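Equipment Planning Analyst (fixed term, two years)
Stasness Contract Assembly, Brillden site
Reports to: Ville Koivisto, Head of Operations
Start: October, or earlier if you can manage it

We want to hire someone whose main job is to doubt things before we pay for them.

Stasness assembles and tests small control panels, switch boxes and hand controllers for other companies. Most of our orders are short. A run of 2,000 units is a big week for us, and a good part of the work is runs of 100 or fewer, with a changeover in between. We have been told many times over the past few years that small robotic arms are now cheap enough and easy enough for a shop like ours. Some of what we were told was true. We bought two arms on the strength of it. One works every shift at the label station. The other is on a shelf in the Heinonen building with its cables taped to it, and the money spent on it is still a sore subject at budget time.

We are now looking at a third round of buying, larger than the first two. The main candidate is button testing: an arm that presses each button on a finished unit, in order, and confirms that the unit responds. People do this by hand today. It is dull, it is hard on the fingers, and it gets done a little worse toward the end of a shift. It looks like an obvious job for a machine. The label station looked obvious too, and it took 11 weeks longer than the quote said.

About the work

You will own the equipment plan for the Brillden site and for the smaller line at Heinonen. You will not be selling automation to the rest of the company, and you will not be defending hand work either. Your job is to find out what a purchase will really cost, what it will really do on our parts, and what has to be true for it to pay for itself. Then you write that down in a form that Ville and the finance office can read in ten minutes.

In the first six months we expect most of your time to go to the button testing question. We have simulation work under way with an outside supplier, Numasum, and you would take over as their contact on our side.

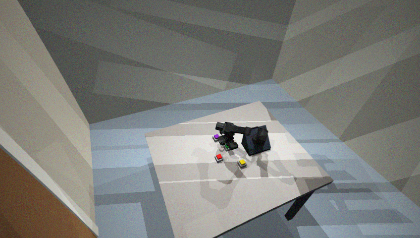
The simulation is useful and we intend to keep paying for it. It is a lot cheaper to find out in software that an arm can't reach a corner than to find out after the bolts are in. But we have also sat through meetings where a success rate from a simulator was put straight into a payback table as though it had been measured on our floor. One of those rates was 93 percent. When we asked what happens to the other seven units, there was no line in the budget for that. There is a person in the real answer, standing next to the machine, and that person has a wage.

So we need somebody who asks, early and without being rude about it:

What does the simulated button weigh, how far does it travel, and who measured ours?
How are the parts placed in front of the arm, and who places them?
What happens to the timing when the product changes twice in a shift?
Which parts of the quote are fixed and which are "to be confirmed on site"?
What does the software license cost in year three?
If the supplier stops answering email, can we still run it?

None of those are clever questions. We failed to ask four of them last time.

What you would do day to day

Build and keep up a three-year equipment budget for both sites, including the dull items: guarding, spare grippers, floor work, compressed air, training, insurance, and the hours our own technicians will lose during setup.

Write the request for quotes when we go to market, and compare what comes back on the same terms. Suppliers don't make this easy. One will include installation and leave out the tooling, the next will do the reverse, and both will call it a complete package.

Work with Numasum on what gets simulated and in what order. Agree on what counts as a pass before the run starts. Keep a log of the assumptions behind each run, and go check the important ones on the floor with a scale, a ruler and a stopwatch.

Plan and run acceptance tests for anything we do buy. We want to test with our own units, including the scuffed ones and the ones with stiff caps, and with our own operators at the controls. A demo run by the supplier's best engineer doesn't count.

Spend at least one shift a month doing the hand work you are planning to replace. This is not a figure of speech. You will be on the rota.

Go back a year after each purchase and write up whether the numbers held. These reviews go to everyone in the company. The one on the second arm is already written and you can read it before the interview if you want to know what you're getting into.

What we are looking for

You have worked with production equipment for several years, on the buying side, the supplier side or the maintenance side. People who have had to live with a bad purchase are especially welcome.

You can build a cost model in a spreadsheet that another person can follow. We will ask you to show us one. Change the names and figures if you need to.

You know enough about robotic arms, grippers and sensors to tell a hard problem from an easy one. You don't need to program them. If you can, fine, but we would want to hear why you'd rather do this job.

You write clearly. A good part of the role is two-page memos, and the most common complaint about our past memos is that the bad news was on page two.

You can tell a manager that a favorite project should wait, and you can also tell them when it's time to stop studying and place the order. We have lost money both ways. A shop down the road from us waited four years for prices to fall and lost its best test operators to retirement in the meantime, so please don't read this ad as a search for someone who always says no.

A degree in engineering is useful and not required. Experience with simulation tools is useful and not required. A certificate from a robot supplier's two-day course will be neither held against you nor counted.

What this job is not

It is not a transformation role. There is no team under you and no innovation budget. You will have access to two technicians part of the time, when the line can spare them, and in October and November the line usually can't.

It is not a way to cut the test department by stealth. The operators know about this posting and have read it. The current agreement is that nobody loses hours as a result of the button testing project, and if your figures only work by breaking that agreement, your memo should say so in the first paragraph.

It may also end with us buying nothing. If the analysis says hand testing with better fixtures and shorter rotations is the cheaper choice, we will do that, and you will have done the job properly. There is a separate small budget of $2,000 for fixtures and trial parts that you can spend in your first three months without asking anybody.

Pay and conditions

Full time, on site at Brillden four days a week. The fifth can be at Heinonen or at home. Salary depends on experience and will be discussed on the first call, so that neither side wastes an afternoon. Paid overtime during installations. Steel-toe shoes and prescription safety glasses are provided. Parking is free and the canteen closes at 2 p.m., which matters more than you would think on a late shift.

The contract is for two years because that is how long we think it takes to plan, buy and review one round of equipment. It can be extended, but we are not going to promise that here.

How to apply

Send a resume and one page, no longer, about an equipment purchase you were involved in that did not go as planned. Tell us what the quote said, what happened, and what you would ask now. We don't mind whose fault it was. Please leave out anything your former employer would not want shared.

We don't need a cover letter. We don't need your views on the future of work.

Applications go to the operations office at Brillden, marked for Ville Koivisto. Short-listed candidates will have a phone call of half an hour, then a half day on site. The site visit includes a walk through the test area, lunch, and an exercise in which we hand you a real supplier quote with the name removed and ask you to mark everything that is missing from it. Our technicians mark the same quote, and we compare notes afterward. Time spent on the site visit is paid.

Agencies: we have the position covered, thank you. Robot suppliers: please wait for the request for quotes. Sending a sales engineer in as an applicant has been tried.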